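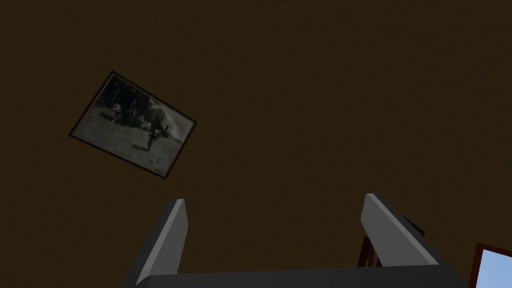

Trastness thoracic set, README

v4 of the labels. Read this before you open the csv, most of the mail I get is answered in here.

What it is

Chest radiographs of dogs and cats with vertebral heart size (VHS) measurements and a few yes/no findings. 2,078 films total. 1,353 dogs, the rest cats. Every film is a separate row. An animal can have more than one film, so split by animal_id and NOT by film_id. Two groups already trained on leaky splits and got lovely numbers.

Where it came from

Clusden small animal clinic, plus the referral films sent over from the Domínguez practice. Clusden is mostly first-opinion stuff: coughs, pre-dental workups, old dogs with murmurs. Domínguez films are sicker on average. Column "site" tells you which. Please report results by site, the pooled number hides a lot.

All films were taken for clinical reasons. No animal was radiographed for this set. Owners signed the general research line on the intake form. Anyone who left it blank is out.

Views

right lateral
left lateral
VD
DV

Column "view", lower case, no spaces. If you find "rl" it's an old code for right lateral, I thought I got them all.

VHS is only measured on right laterals. It's blank for the rest. Blank means not measured, does not mean zero. Do not fill with zero.

How VHS was measured

Long axis from the ventral edge of the carina to the apex. Short axis at the widest part of the heart, perpendicular to the long one. Both laid along the spine starting at the cranial edge of T4, counted to the nearest tenth of a vertebra, added up.

Two readers, working apart, no history given. If they were within half a vertebra we took the mean. If not, both looked again together and agreed on one. Flag "reread" = 1 for those. The original two reads are kept in vhs_a and vhs_b so you can do your own agreement stats. Please do, ours were done in a hurry.

Hemivertebrae are a mess. French bulldogs, pugs, Boston terriers. Readers measured anyway and set "vert_anom" = 1. I would drop them for anything VHS related. Up to you.

Columns

film_id: unique
animal_id: unique per animal, not per visit
site: clusden or dominguez (no accent in the file, sorry, the export choked on it)
species: dog, cat
breed: as typed at the front desk, see below
age_y: years, one decimal. Estimated for strays, then age_est = 1
sex: m, mn, f, fs
weight_kg: day of the film, blank if nobody wrote it down
view: see above
vhs, vhs_a, vhs_b: see above
reread, vert_anom: 0/1
effusion: 0/1, pleural
alv_pattern: 0/1, alveolar pattern anywhere
bronch_pattern: 0/1
mass: 0/1, anything over 1 cm that both readers called
position_ok: 0/1
phase: insp, exp, unk

Breed is free text. "Lab", "lab x", "Labrador", "labrodor" all in there. There is a lookup in breeds_map.csv that fixes the common ones. Not complete. Send me additions and I'll merge.

position_ok

Scored strictly. Lateral passes if the rib heads overlap, the forelimbs are pulled clear of the cranial lungs and the whole thorax is on, thoracic inlet to the back of the diaphragm. VD/DV passes if sternum and spine line up. Plenty of fails. They are left in on purpose because real films look like that. If you want clean ones filter on position_ok = 1 and say so in your methods.

Phase was judged by eye. Expiratory films make the lungs look denser and the heart look bigger, so a lot of bronch_pattern = 1 with phase = exp should be taken with salt.

Known problems

102 films have burned-in side markers that overlap the lung field. Listed in markers.txt. A model can learn the marker, check for it.

Domínguez switched plates part way through and the later films are sharper. No column for this. Sorry. You can mostly tell from the pixel matrix in the header.

Cats are underrepresented for effusion at Clusden, they tended to get sent straight on. So site and effusion are tangled up for cats. Don't read too much into it.

Some weights are in pounds. I fixed every one I could spot (a 70 kg beagle is easy to spot) but small dogs could slip thru. If VHS looks fine and weight looks dumb, it's the weight.

No echo results. People keep asking. A big VHS here is a big VHS, it is not a diagnosis, and there's no murmur grade to go with it either. Maybe next release.

Files

films/ 16 bit PNG, named by film_id
labels_v4.csv
breeds_map.csv
markers.txt
splits/ train, val, test, by animal
CHANGES

PNGs are not windowed. They will look gray and flat if you just open them. Inverted ones were flipped so bone is always white.

Original DICOM not shared. Headers had owner names in odd fields and I'm not going to promise I could clean every one.

Loading

The Pillia reader handles it out of the box, point it at the top folder and pass the labels file. Anything that reads a csv works too. Encoding is UTF-8, comma separated, decimal point. Excel will turn some film_ids into dates if you let it. Import as text.

Changes since v3

- duplicates removed (same film exported twice under two ids)
- phase column added
- cats re-read from scratch, v3 cat VHS should not be used
- splits redone, so v3 and v4 test scores don't compare
- sex "n" split into mn / fs where the chart said

Intended use

Teaching, measurement software, agreement studies, method papers. Fine.

Not for deciding what to do with somebody's dog. Also not a breed reference set. Normal ranges differ by breed, these are clinic patients and most weren't there because they felt great.

License

Free for research and teaching, with credit to the Trastness set and the version number. Commercial use ask first. Don't repost the films, link here instead.

Errors

Send the film_id, the column and what you think it should be. One line is plenty. Screenshots without an id I can't do anything with. Fixes get batched, next one is planned for September, and they go in CHANGES with the old value next to the new value.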